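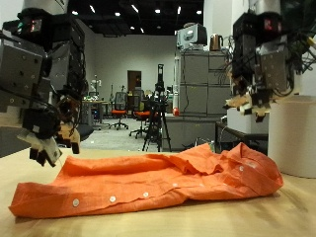
## March, late

Up before six with the knee again. Took the stairs sideways and put the coffee on. Rain until nine, then gray and mild, so I walked to Gakside by the river path instead of taking the bus. The path is soft past the second footbridge and my good shoes are now my other shoes.

Wilson Arango called while I was at the hardware counter. He wants the shed roof done before Easter and asked if I could give him two mornings. I said one and a half. He has the shingles stacked under a tarp already, 44 bundles, which is too many for that roof, but he got them cheap from a man in Ninico and would not hear it. I'll bring my own nails. His are the short ones.

Bought hinges, a tube of caulk and seed potatoes. The potatoes were three dollars a bag and a little soft at one end.

## The ironing

Spent most of the afternoon on the backlog of shirts. I put it off all winter and the basket had gotten to where the lid wouldn't sit. I still do collars first, from the points in toward the middle, then the yoke, then cuffs and sleeves, and the body last. Mother did the body first and then crushed it doing the sleeves, every time, and went over it again without complaint.

Two of the blue ones are finished at the elbows. I cut the buttons off and put them in the jar. The brown one has a tear under the arm that I can mend if I find the right thread — I looked in three drawers and found every color but that.

The radio had a long program on canals. I missed the end because the iron tripped the breaker and I had to go down to the cellar with the flashlight. Same breaker as in the fall. I should call Huamán about it and have written it on the pad.

## Evening

Yhon Guzmán came by at seven to return the ladder and stayed for soup. His daughter starts at Hustus next month, in the office, and he is pleased but worried about the car, which has 200 dollars of work coming and maybe more. I told him to ask for the price in writing. He ate two bowls and took some bread home.

We talked about the old ferry landing. He thinks they will fence it off by summer. I hadn't heard that. I'd like to get down there once more with a chair.

Wrote to Ellen, one page, mostly weather. Need stamps. Potatoes are on the back porch in an egg carton, eyes up. Knee is better tonight with the heat on it. Bed at ten.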